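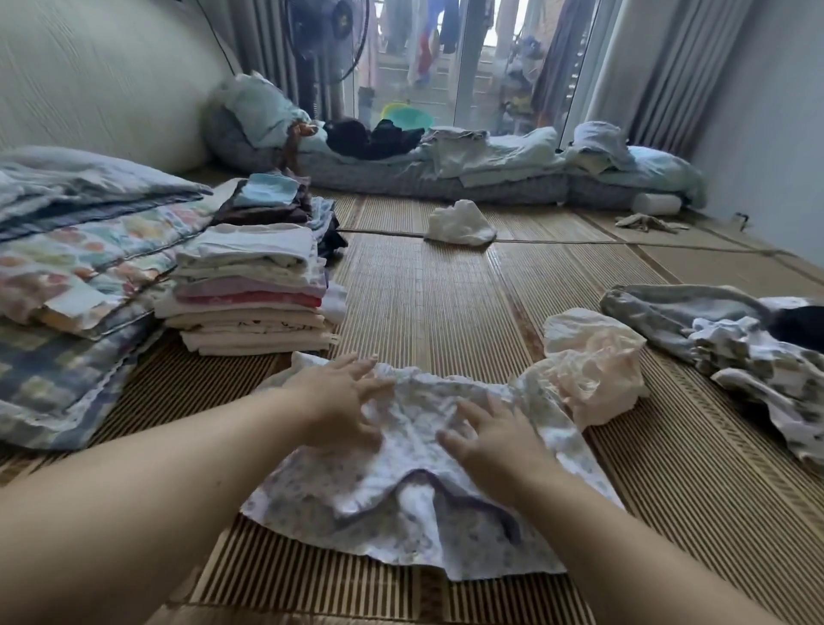

## 4. Recording folding sessions at home

Okay, so you've charged the headband, you've paired it with Belteo on your phone (section 3), and now you get to do the fun part and fold laundry for a robot. I wrote this section after my first month on the Letine team at Ulton, when I'd messed up enough sessions to know where things go wrong. We had 1,011 usable clips at the end of May and I would love for your batch to push that number way up before the Laaksonen Cup.

A session is one sitting, and a clip is one garment from the moment you reach for it to the moment you let go. Belteo cuts the session into clips for you, mostly correctly.

### 4.1 Getting the room ready

1. Pick a floor spot or a table big enough that you can spread a shirt out flat with both sleeves open. I like the floor. Bare boards, a rug, a woven mat, all good -- stripes and patterns underneath are welcome, and Letine has seen way too many plain gray tables.
2. Open the curtains if it's daytime. If it's evening, turn on the ceiling light and skip the desk lamp (it makes a hard shadow of your arms that follows every move).
3. Put away mail, ID cards, family photos, anything with a name or a face on it. Check mirrors too! I forgot a wardrobe mirror and lost a whole evening's work.
4. Leave the rest of the room alone. Beds, fans, piles you folded earlier, laundry out on the balcony, it can all stay. The competition room won't be tidy either.
5. Dump your unfolded stuff on one side and keep a clear spot on the other side for finished piles. Which side is up to you, but stay with it for the whole session.

> **Note:** Sleeves up and watches off, please. The hand tracker in Belteo gets confused by long cuffs and will sometimes decide your sleeve is part of the shirt you're folding.

### 4.2 Putting on the headband

1. Sit or kneel where you're going to work before you put it on.
2. Set the band just above your eyebrows, with the cable at the back.
3. Open the preview in Belteo and hold both hands out over the work area. You want to see both hands and most of your forearms, with a bit of room in front of them. If you only see the far wall, tilt the lens down one click and look again.
4. Lean forward the way you will when you're smoothing something out. Still see your hands? Great, lock the hinge.

The first time I did this I set everything up sitting nice and straight, then folded for ages hunched over like a shrimp, and got a beautiful recording of my knees. Do the lean.

> **Caution:** The battery pack gets warm. Keep it clipped to your waistband on the outside of your clothes, and don't set it down on the laundry or on bedding while it's running. If it feels hot, stop the session and unplug it.

### 4.3 Folding

1. Tap **Start** and hold still until you hear the double beep.
2. Take one garment from the unfolded pile and lay it in front of you.
3. Smooth it with flat hands, from the middle outward.
4. Fold it however you normally fold it. We're not grading you. The only thing I ask is that you don't switch styles for the same kind of garment halfway through a session.
5. Square up the edges, move it to the finished pile, and take both hands completely off it. Belteo looks for that hands-off moment to end the clip.
6. Go on to the next one.

Go at your regular speed, or maybe a hair slower. If you mess up a fold, undo it and keep going without stopping the recording. Those are some of the most useful clips we have, and the training group gets weirdly excited about them.

Small and floppy things count as garments too, so throw in your socks and undershirts and pillowcases. White on white is hard for Letine, same with anything fuzzy, and I'd rather have ten boring white things from you than ten bright T-shirts. Pinch the edges with your fingertips where the lens can see them, and try not to fold with your wrist in the way.
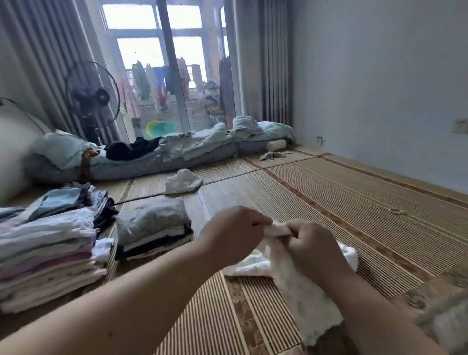

A comment on the shared draft asked whether it was really okay to pause between garments, as the old handout said to keep moving until the timer ran out. Yes, it's okay! The old handout was written for the tabletop rig, and I've asked to have it taken off the drive. Pause, stretch, scratch your nose. Just keep your hands off the clothes while you do it, or you'll get a very long clip of you thinking.

> **Note:** Belteo stops by itself at 360 seconds and saves what it has. You'll hear one low beep. Finish the garment you're on anyway, then tap **Start** for the next round. The half clip gets thrown out automatically, so there's nothing to clean up.

### 4.4 Checking and uploading

1. Take off the headband, then unplug the battery pack.
2. Open the session in Belteo and scrub through it quickly. You're looking for faces, names and missing hands.
3. Delete any clip with a person in it besides you. Your own hands and arms are fine.
4. Tag each clip with the garment type. If you can't decide, use **other**. Please don't make up new tags -- last semester we had "shirt", "shirts", "tshirt" and "comfy shirt" and it took me a weekend to merge them.
5. Upload on Wi-Fi. A full evening takes about 200 MB per round, and the upload will crawl on mobile data.
6. Wait for the green check before you clear the phone.

### 4.5 When something goes wrong

**No double beep.** The band isn't paired. Close Belteo, hold the side button until the light blinks, and pair it again.

**Two garments in one clip.** You probably kept a hand on the first one while reaching for the second. Use the **Split** tool, or leave it and tag it **double**.

**Picture is blurry.** Wipe the lens with the cloth in the case. Lint gets on there constantly.

**Upload fails 3 times in a row.** Don't keep trying. Bring the phone to the club room and we'll copy it over by cable.

**Your neck hurts.** Stop for the day. Seriously, short sessions are fine, and I'd much rather get two rounds tonight and two more later in the week.

Section 5 covers folding on the tabletop rig, and you'll need the safety sign-off before you touch that one.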